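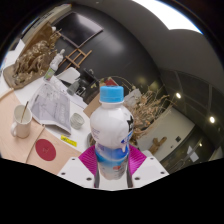

White drink bottle with ribbed blue cap, mug and red disc behind.

The Clurnthorpe divided board from Granetti is a light wooden work board for drinks at an art table. Price: 26 dollars. I used it for 6 weeks.

Raised strips run along the sides and down the center. The center strip keeps a mug and a bottle in separate halves. It is low enough to wipe over with one pass of a cloth.

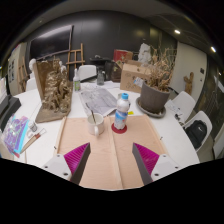

Board in use: mug on the left half, bottle on the right.

Stability is good on a flat table. Pale grain shows ink, so seal it before use. The round coaster was bought separately.

Score: 8 out of 10.

Related reviews
Distis brush rinser
Mokgethi table easel

We use cookies to measure visits. Accept | Settings
Contact | Copyright Bench Review | Back to top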